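About Brirelwood

Brirelwood packs fruit bags for offices, schools and the odd household that has given up on the supermarket. Fermín Zúñiga started it with 2 crates of pears and a borrowed van. The van went back. The pears, sadly, also went back.

These days we fill 200 bags a week from a unit behind the old Lernar bakery, and deliver to 66 addresses before 10 in the morning. Most of our fruit comes through Christodoulou, who supply it, and argue about it, with equal energy.
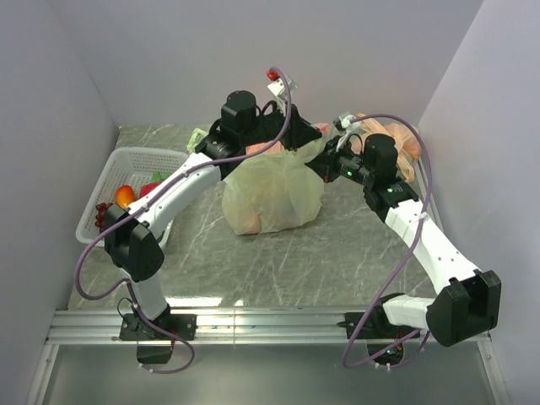
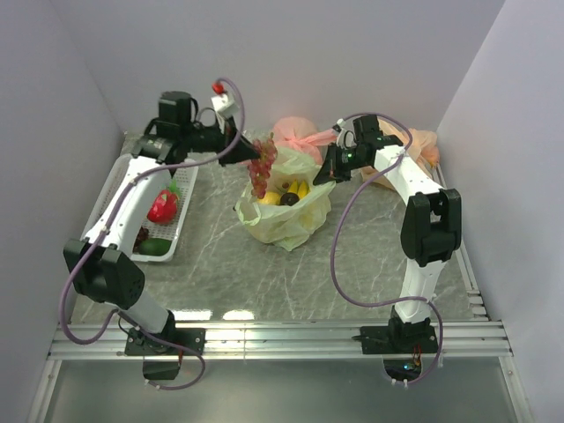 The fruit bag, a thin see-through one in pale yellow-green. Grapes and bananas in the second picture.

We have views on packing. Heavy fruit goes in first, grapes go near the top, and bananas go wherever the bananas want to go - we have stopped fighting them. A standard bag holds 19 pieces, with a bunch of grapes counted as one after a long meeting on the subject.

We deliver all over Skokton, except the hill. Customers on the hill can collect from the side door until 4 p.m.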